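Season to taste, whatever that means: an afternoon with a recipe editor

February 2018

The woman who made me tea does not want her name used. Her trade is correcting other people's recipes, and the other people would mind. Many of them are on television. One of them, she tells me before I have my coat off, sent in a fish pie with no fish in it.

"It was in the title," she says. "I think he felt that covered it."

She lives in Uklow, at the end of the bus route, in a house with more weighing scales than chairs. She has been a recipe editor for most of her working life, first on staff at Ouellet, who publish cookery books of the sort that need two hands to lift, and now for anyone who pays inside the month. Her job begins when the chef's ends. The manuscript arrives, sometimes typed, once on the backs of menus, and she turns it into something a person could cook from with a child hanging off one leg.

I had assumed this meant putting in the commas. She is patient about that.

"The commas are the last day. Before that I'm asking how big the tin is. You would not believe how many people write 'a tin'. A tin of what size? There's a tin in my cupboard I could bath a cat in."

The most she ever worked on in a single book was 759 recipes, for a family encyclopaedia that took three winters and, she reckons, part of her eyesight. The index ran to 2,262 entries. She compiled that as well, after the person hired to do it discovered that eggs were in nearly everything and went off to do something in insurance.

What does an egg look like in an index? "A column and a half," she says, and then, seeing that I'm writing it down, "You need to decide whether people are looking for eggs or looking for lunch. Nobody looks up 'egg' when they want a cake. They look up 'cake'. But there's always one reader with eleven eggs going off on Thursday week, and she's the one who writes in."

They do write in. She keeps the letters in a biscuit tin (large). A man in his eighties wished to know why his marmalade had gone the way it had, and enclosed some. A schoolteacher pointed out that a recipe for four used three chicken thighs. There is a postcard that says only "It was NOT twenty minutes", with no recipe named, and she thinks of it often, generally at night.

Twenty minutes turns out to be a sore point. Onions are the worst of it. Every cook she has ever edited believes that onions soften in five minutes, and she believes that every one of them knows better. "They've forgotten. In a restaurant the onions are done by somebody else, at ten in the morning. The chef comes in and they're soft. As far as he knows, it took no time at all. Five minutes is him being generous."

So she changes it to fifteen, and the chef changes it back, and she changes it again at proof stage when he's in Portugal. I ask whether that is quite honourable. She offers me a piece of shortbread.

We talk about words for a while, because she has a list. "Drizzle" is allowed once a page. "Pop" is not allowed at all, whether into the oven, the fridge or the mouth. "Nestle" she will tolerate for an egg in a hollow. She has nothing against "stir". She is very fond of "stir", and thinks it has been badly treated by people who want to fold things that don't need folding.

"And 'a splash'. I once asked a man how much a splash was and he said it depended on his mood. I said, well, is your mood nearer a tablespoon or a teaspoon? He had to go away and think. It was a tablespoon. He was quite a cheerful man."

Her own kitchen is plain. The cooker is a Ridari, bought second-hand, with the numbers worn off one dial, so that she tests at what she believes to be medium. She doesn't see a difficulty in this. Everyone's medium is different anyway, and if a dish only works at one exact setting on one exact hob she'd like it taken out of the book before it hurts anybody. She cooks perhaps a third of what she edits. The rest she reads aloud, standing up, miming the actions. I ask for a demonstration. She does me a lasagne, and runs out of hands at the white sauce.

"There. You see? He's got me stirring that and draining the pasta, and I'm supposed to have grated something. When? With what? I ring up and say, you've used three arms in step six. They never believe it until they've stood there and done it."

Tomatoes bring on a change of mood. She pours herself more tea first. A tomato, in her opinion, is the least reliable object in print. It can weigh anything. It can be all juice or none, and it's sweet in August and tastes of a cold window by December, and the recipe still says "two ripe tomatoes" as if they came stamped from a press. For years she has been trying to get publishers to give the weight instead. Ouellet agreed, for one book, and then lost heart because the designer thought it made the page look like homework.
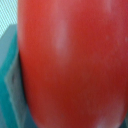
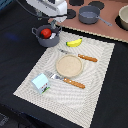
Red at close quarters and, in the second picture, a tomato in a two-handled pot.

She also does packets. This pays better than books and is spoken of less at parties. For a good many years she wrote the serving suggestions for Plesus, a firm dealing in soup mixes and dried pulses, who allowed her 275 characters including spaces to explain what to do with a bag of split peas. She considers it the finest discipline going, and would make every food writer in the country do a year of it.

"You find out what you need. You don't need your grandmother in it. You don't need the hillside. You need 'soak overnight', and you need it to come first, because if it comes third they've already got the pan on."

Putting things in order is, I begin to see, most of what she does. The great sin is the late instruction, the one that says, two thirds of the way down, "meanwhile, take the butter you have left to soften". She calls these ambushes, and rings them in green. A really bad manuscript is green all over. One bread book came back to her four times, and each time an overnight rise was lurking in it somewhere new, like a wasp.

I wonder aloud whether any of this matters now that people get their suppers off a telephone. She has been asked before, I can tell. She says that the telephone is full of recipes nobody has read standing up. She tried one for a lemon tart last winter which listed sugar twice and lemons not at all, under a long piece about the author's divorce. There were 104 comments underneath. Most said it looked lovely. One, near the bottom, asked about the lemons, and had been told by another reader to be kind.

"I felt for that person," she says. "I nearly wrote to them and offered them a job."

Does she use recipes herself, of an evening, when there's no fee in it? A pause. She looks at the cooker. What she mostly has, she admits, is toast, or eggs on toast, or in a bad week the crusts of whatever she's been testing, eaten over the sink. When friends come she makes the same chicken with rice that she has always made. It isn't written down anywhere. Her sister asked for it once and she tried to put it on paper and couldn't.

"I wrote 'some rice'," she says. "I looked at it for a good long while. I put 'cook until done'. I'd have sent it straight back if it had come from anyone else, with a note."

And what did her sister get in the end?

"I went round and made it for her. She wrote it down as I went along. She's got me putting the salt in twice, and I've told her that's wrong, but she says she was watching."

There is a new manuscript on the table, held together with a bulldog clip. It's about puddings, by somebody I would know. She lets me read the first page upside down. The first ingredient is "a knob of butter", and she has already been at the margin with the green pen. How big is the knob, it says, and then underneath, in smaller writing, as though after a walk round the garden: please.

I ask if he'll reply. He already has, she says. He sent a photograph of his thumb.

She has put it down as twenty grams, and he can argue when he gets the proofs. On my way out she asks how I'd describe the shortbread, for the article. I say it was very good. She asks how good, and compared with what, and I miss my bus.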